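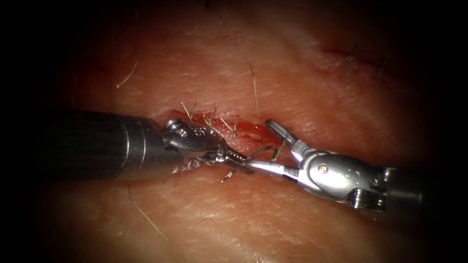

Two instruments over a short incision, suture in the left jaws

About Omavmont

Omavmont supplies absorbable and non-absorbable suture to hospitals and veterinary clinics. Samina Mirani and Usman Kakakhel founded the company in Nalholm. The catalog lists 238 items. Standard strand lengths are 45 and 90 cm. Each lot is tested for diameter, knot strength and needle attachment before release. 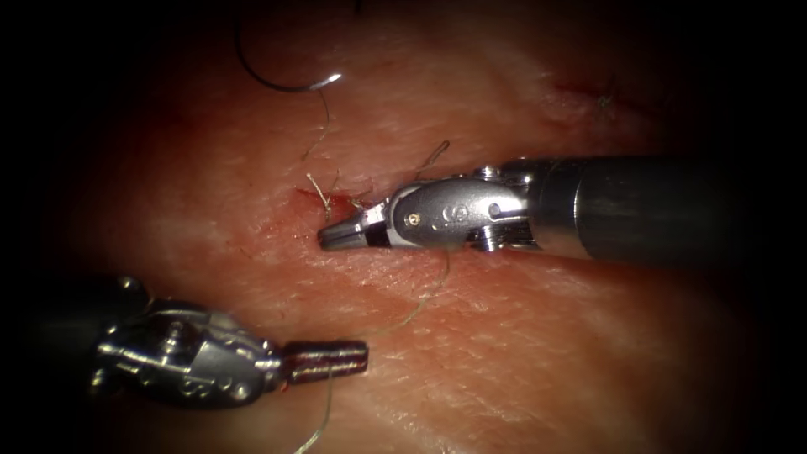 Instrument shaft and metal wrist over pinkish-red tissue

Kulsoom Qureshi manages quality control. Babar Sial handles orders from the Duman warehouse, which closes at noon on Thursday. Lot records are kept for 81 months.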